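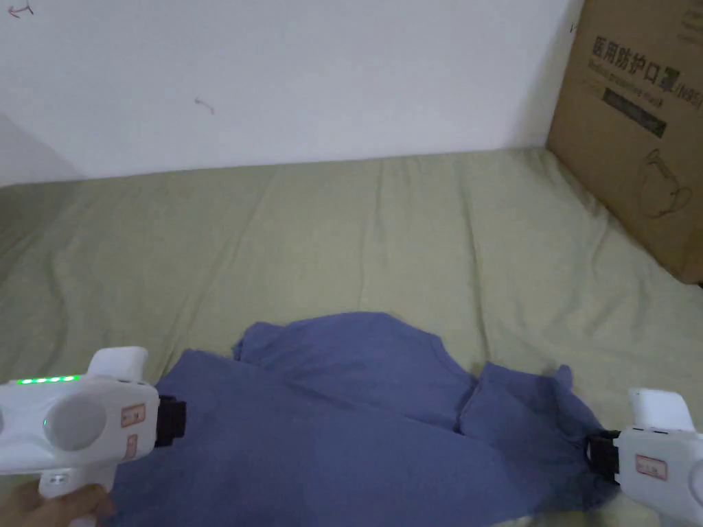

Shirin Sharifi wants to know why the folding trials are still on the mattress when the cutting table is free most mornings and gives a flat, hard reference. She has read the draft protocol and thinks a bed adds a variable we don't measure.

January 6, 2026

Reply to Shirin, for the notebook. It does add a variable. The instruction card is for people folding at home, and the household survey from June had the bed as the most common folding surface by a wide margin. The table stays as the control. Each fold sequence gets done on both, table first, and I report the difference between them. If the difference turns out small for a given garment I will drop the table run for that garment and say so in the log.

**Surface**

Mattress is against the white wall, long side, olive-green fitted sheet. Sheet has not been ironed and will not be. I smooth it once at the start of a session with the flat of the forearm, wall side first, and then leave it alone. Jui-lin Tang had been re-tucking it between garments, which gave a tighter surface than anyone has at home and made her first set hard to compare with mine. We agreed: one smoothing, one tuck, at the start only.

Mattress width is 200 cm along the wall. Working area is the front 80 cm, measured from the front edge back toward the wall. Beyond that I have to lean, and folds made while leaning come out skewed toward the body. Marked the limit with two pins in the sheet seam, one at each end. Pins to be removed at the end of every session and put back in the tin, not in the sheet hem.

**Start condition**

All garments start bunched. Earlier versions of the protocol had them start flat, face down, sleeves out, and the times from those runs look very good and mean very little. Most of the effort with soft garments is in finding the edges. The blue one is typical of the set: a raised fold near the middle, a flap going off to the right, an uneven outline, and from above no obvious top or bottom. A first-time folder has to decide what to take hold of before any folding happens.

Procedure for bunching, as agreed with Shahram Parsa:

1. Hold the garment by any one point, arm's length above the sheet.
2. Lower until the lowest part touches.
3. Release.
4. Do not correct it.

Step 4 is the one that gets broken. If the garment lands half outside the working area, pick it up and repeat from step 1. Otherwise leave it.

**Finding the edges**

Three approaches tried so far on the mixed cotton set.

*Lift and shake.* Take any edge, lift clear, one shake, look for a hem or a seam. Fast for shirts with a collar. Poor for trousers, where the first edge found is often a pocket bag. Shaking also pulls the sheet up if the garment has been sitting on it and catches, so the surface changes partway through.

*Corner walk.* Pick up one corner, run along the edge with the other hand until a second corner is reached, then draw the two apart. Slower at the start. The garment stays low over the sheet and the surface is hardly disturbed. Works for shirts, trousers, pillowcases and the apron. Did not work for the cardigan, which has a loose knitted edge that rolls.

*Spread from the middle.* Flatten outward with both palms and sort out the layers afterward. Popular in the survey comments. In our runs it presses the existing creases in, and a sleeve folded under the body stays under the body. I would like to exclude it, but Lutz Lammers pointed out that if people do it then the card should say something about it. Leaving it in as a reference method, fewer repeats.

Corner walk is the working default from now on. Wording for the card still needs effort. "Walk along the edge" confused two readers, who thought it meant the edge of the bed. Current candidate: "Hold one corner. Slide your other hand along the hem to the next corner." Ladan Ahmadpour to test the wording on someone who has not seen the procedure.

**Creases**

We separate three kinds in the log. Earlier entries used "wrinkled" for all of them and can't be recovered.

- *Set crease.* Stays after one smoothing pass with the palm. Usually from drying or from storage under weight.
- *Soft crease.* Gone after one pass.
- *Transfer crease.* Comes from a ridge in the sheet underneath. Appears during folding, normally in the second or third fold, and runs in the same direction as the ridge below.

The transfer crease is the real argument for keeping the bed. It does not exist on the table. The sheet has long shallow creases running diagonally, and on thin fabric a fold pressed down across one of them comes out with a faint line at an angle. On heavier fabric I can't find it. I do not have enough fabric weights in the set to say where it stops. Skorard has promised offcuts in a graded series; these have not arrived, and I have stopped planning around them.

Also worth noting that a soft surface gives under the hand. On the table, pressing a fold sharpens it. On the mattress the same pressure sinks the garment, and the fold comes out rounded. Pressing harder makes it worse. Best results were from stroking along the fold with the edge of the hand, light pressure, away from the body, once. Two strokes gave no visible gain. The card currently says "press firmly" and that has to go.

**Wear and fading**

The blue garment has a lighter patch of worn fabric toward one edge. Worn areas are thinner and take a crease sooner than the fabric next to them, so a fold line should not cross one if it can be moved. For the protocol I am adding a column: worn area yes/no, and whether the fold line crosses it. Shahram suggested a small sketch for each garment. Agreed for garments with more than one worn area, otherwise a word or two is enough ("hem, left").

Blue is also useful for reading creases. Shaded folds are easy to see on it, easier than on the white pillowcases, where I have been missing soft creases unless the light comes in low from the side. For the white items I have started using the desk lamp placed on the floor. Crude, works. For black items I have no good answer. The black polo is out of the set until there is one.

**Fold sequence, provisional**

For shirts with long sleeves:

1. Find two shoulder points by corner walk. Lay the body down, front to the sheet.
2. Sleeves straight out, then each one folded in across the back, cuff toward the opposite hem.
3. Sides in, so that the two edges meet at the center line. A small gap is fine, overlap is not.
4. Hem up to one third.
5. Over once more. Turn the packet.

For trousers:

1. Find the waistband. Close any button.
2. One leg over the other, seams together as far as they will go. On old trousers they do not go together, follow the outer seam.
3. Crotch point tucked in to make a straight side.
4. Hem to waistband, then in thirds.

The common error in both is letting go of the first edge to fix the second. Once a corner has been found it should be held down or kept in hand until its opposite corner is placed. With a long garment on a soft surface this means reaching, which is where the 80 cm limit matters. Garments longer than the working area are turned sideways, parallel to the wall. I had been making an exception for the bathrobe. No more exceptions, the bathrobe goes sideways as well.

**Packet height**

Height is taken with the acrylic plate and the steel rule, plate laid on the packet, reading at all four corners, mean recorded. This has to be done on the table even for packets folded on the bed. On the mattress the plate sinks at one side and the reading is worthless. Transfer the packet on the tray. Do not carry it by hand – a packet that opens in transit has to be refolded and the run is void.

Lutz measured heights on the mattress for part of the Alipour set. I have struck those readings with a single line and left them legible. Folding times for the same runs are good and stay in.

The steel rule has a worn zero end. Start from the 10 mm mark and subtract. I have taped a note to it.

**Stock**

The set now stands at 61 garments after today's sort. Taken out: black polo (see above), one child's shirt with a split shoulder seam, a pair of leggings that kept no fold on either surface. The leggings may come back in as their own category. Elastic fabrics behave differently enough that the same card will not serve.

Log has 342 runs in total, bed and table together, excluding the void ones. The Altar spreadsheet shows a higher figure. It counts void runs, and Jui-lin is adding a filter so the two agree.

**Open**

- Shirin: is the bed/table comparison, laid out as above, enough for you? If you want a third surface, the ironing board is the only one I would have time for.
- Ladan: corner wording test. Also please ask which hand the person uses to hold the first corner. I have written everything for a right-handed folder without meaning to.
- Shahram: sketch template, one page, outline only.
- Sheet goes in the wash after the next session. Brakodia's detergent sample, half dose, no softener. Softener changed the drag of the garment on the sheet noticeably last time and the runs on either side of that wash do not line up.
- Second fitted sheet in the same fabric needed, so that washing does not stop work. Color is not important as long as the garments stand out against it.

Addition, later. Repeated the cardigan with corner walk after turning the rolled edge back by hand first. Edge stays open long enough to reach the second corner if the turning back is done over a hand's width. Two tries, both fine on the table, one of two on the bed. Needs more repeats before it goes anywhere near the card.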